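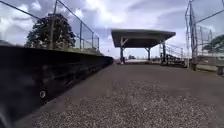
Prerdale, May 21, 2021

Section 7. Golteo path unit: fault 91 (path edge lost)

7.1 When the fault comes

Fault 91 means that the unit has lost the edge of the path and has stopped by itself. The amber lamp flashes and the drive is released after 3 seconds. In the first outdoor runs at Prerdale the fault came in two kinds of place. One is where the path runs beside a dark wall and loose gravel chips lie on the pavement. The other is where dried grass lies against the asphalt, so the edge is not a clean line anymore.

The more serious form is when the fault comes late. On one run the unit followed the border of the clippings in place of the asphalt and had its left wheel on the lawn before it stopped. Nobody was hurt, but the unit weighs 91 kg and it must not leave the path when people are walking near. For this reason the steps below are obligatory after every fault 91, also when the unit looks to be in order.

CAUTION: Do not push the unit back by hand while the amber lamp is flashing. The drive can still be powered.

7.2 Recovery

1. Press the red stop button on the rear side. Keep it pressed in until step 7.
2. Wait until the amber lamp stays on without flashing.
3. Ask persons on the path to keep a distance of 3 meters.
4. Look at the wheels. Remove gravel and grass from the wheel housings with the brush that is delivered in the tool bag. Do not use a screwdriver.
5. Wipe the two front sensor windows with a dry cloth.
6. Turn the release lever to FREE and roll the unit to the middle of the path. Turn the lever back to DRIVE. You must hear the click.
7. Turn the red button to the right so that it comes out.
8. On the Eklund hand panel choose Service, then Edge, then Learn again. The unit drives forward 200 cm at walking speed and stops.
9. Read the edge value on the panel. With 30 or more, you can continue the route. Under 30, go to 7.3.

Note: If the lever does not click in step 6, do not force it. Roll the unit a little forward and try again.

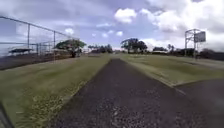
Fig. 7-2. Asphalt path between grass, with dried clippings along the left edge.

7.3 If the edge value stays low

1. Sweep the side of the path where the value is low, starting in front of the unit.
2. Repeat steps 8 and 9 of section 7.2.
3. If the value is again under 30, set Speed to Low and Side to the opposite side of the path. Walk beside the unit with the hand panel for the rest of the route.
4. If fault 91 comes a second time on the same route, end the run and switch the unit off with the key.

CAUTION: The function "Ignore edge" is for the workshop only. It may not be used outdoors.

7.4 Reporting

Save the log before you switch off: Service, Log, Save. The log is overwritten at the next start. Send it to Kavanside service, to the attention of Evelien Desmet, with the edge values and the software version. Questions about the hand panel go to Ilze Lepik.

The correction for the late stop is included from software version 3.2. Units with an older version must be accompanied on all routes with grass until they are updated.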